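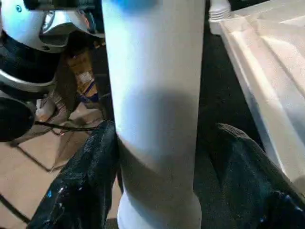 *A plain white item with no label on the visible side, at the Plotaver reuse centre in Vinwood.*

# Vinwood reuse shop asks locals to name its mystery parts

April 10, 2018

The Plotaver reuse centre in Vinwood has put 184 unidentified household items on open shelves and is asking residents to come in and say what they are.

The items have been handed in at the Ezeani Road depot with other donations, mostly in mixed boxes from house moves and garage clean-outs. They include lids with no jars, brackets, knobs, hollow plastic pieces, smooth white cylinders and tapered shapes, and a good number of fittings that plainly belong to something bigger.

None has a brand, a part number or a label that staff have been able to find. Until now they have been kept in tubs in the back of the sorting room, where they could not be priced or sold.

Centre manager Danica Pavlović said the tubs had started to take over the space.

"We can't sell a thing if we can't tell a customer what it does," she said. "But a lot of it is clean and in one piece, and I don't want to send it to landfill when there's probably someone in town looking for exactly that part."

The items will stay on display for three weeks. Each has been given a tie-on tag with a number and a blank line. Visitors who recognise something can write on the tag what they think it is, and what it fits if they know. Anyone who is unsure can write a question mark after their answer, and the next person can agree or cross it out and put something else.

Staff will check the tags at closing time each day. Anything with a firm answer will be moved to the shop floor and priced.

## White plastics the hardest

Sorting room supervisor Asabe Oyewole said metal parts were usually the easiest to place, as someone on staff had generally taken apart a similar tap or hinge. Timber pieces also tended to get a name fairly quickly.

Pale, smooth items with nothing printed on them were the ones that stayed in the tubs.

"White is what everything gets made in," Ms Oyewole said. "Bathroom, kitchen, laundry, lamps, craft gear. You pick up a white tube that gets narrow and then goes wide again at the end and you could give five answers, and they'd all sound right."

She said the shape of an end was often more use than the rest of the piece. A thread, a notch or a worn ring could show that it had once been joined to something. Items with no marks of that kind were put on the middle shelf, which has the most light from the side window.

The centre moved its work lamps for the display after complaints during a trial run that shadows made the lighter pieces hard to read. Ms Oyewole said visitors were welcome to pick things up and turn them over, and to take them across to the doorway for a better look.

"Just bring them back to the same spot," she said. "The number on the tag matches the shelf."

Small children will need to be with an adult, as some of the metal items have rough edges. Those have been put on the top shelf with a yellow tag.

## First answers already in

A few regular customers were let in early to test the tags. One of them, retired machinist Cúc Bùi, put names to a tray of small brass pieces that had been in the tubs since last July. Most were parts from a type of window catch once common in the older streets near the river.

Ms Bùi said she had replaced the same catches in her own house and had trouble finding spares.

"I would have bought the lot," she said. "I still might."

She was less certain about the white items. She wrote "vase?" on one tag and "leg off something" on another, and said she expected to be corrected on both.

Another early visitor, Fatima Bashir, brought in half of a shelf bracket from home to see whether its partner was among the metal pieces. It was not, but she identified two curtain rail ends and a stopper from a kind of drink flask her mother used to own.

Ms Bashir said she would come back with her mother, who had a better memory for kitchen things.

## Photos to go online

For people who cannot get to the depot, the centre is putting photographs of the items on its website in batches. The pages are being prepared by Yetunde Nwachukwu, who looks after the centre's stock records.

Ms Nwachukwu said the first batch had drawn a useful number of emails, although some items were harder to judge from a picture. Size was the main problem. Measurements of length and width will be added to each entry as she gets to them, starting with the plain plastic and the tapered pieces.

"If it's got a handle and a spout, people don't need a ruler," she said. "With the plain ones it's all they've got to go on."

She asked that people sending answers include the item number from the web page, and a photo of the matching object if they have one at home. Suggestions sent without a number may not be able to be matched to the right tag.

Answers from the website will be copied on to the paper tags so that visitors to the depot can see them as well.

## What happens to the rest

Identified parts will be sold at a flat price of $3, including any that come as a set. Complete objects will be priced in the usual way. Customers who name an item and want to buy it will be given first option, as long as they say so on the tag.

Anything still unnamed at the end of the display will be sorted by material. Metal will go to the scrap bin and timber to the offcuts rack. Plastic is more difficult, as the recycler used by the centre will not take pieces without a resin mark.

Ms Pavlović said some of the unmarked plastic would be offered to local schools and art groups first. A display company in town, Grustudard, has also asked to look through the plain white pieces for use in shop windows.

"They don't care what it was for, so that suits us," she said.

The centre has no figure yet for how many items it expects to move. Ms Pavlović said she would be pleased to see the tubs go back to holding tools, which is what they were bought for.

She also asked people donating goods to keep loose parts with the object they came from – in a bag taped to the side, or inside it if there is room – and to write a word or two on the bag. Masking tape and a pencil are kept on the drop-off bench for anyone who has not had time to do it at home.

Donors who think they may have left part of something behind in an earlier box are also encouraged to look over the shelves. Staff have a kettle base, a sewing machine lid and a three-legged stool frame set aside in case the missing parts turn up.

The display is in the sorting room, through the roller door on the left of the main shop. Entry is free. The room is open during normal shop hours, and parking is available beside the timber yard. Visitors with prams or wheelchairs should use the side entrance, where the ramp has been resurfaced.

Parts handed in while the display is running will be tagged and added as space comes up on the shelves.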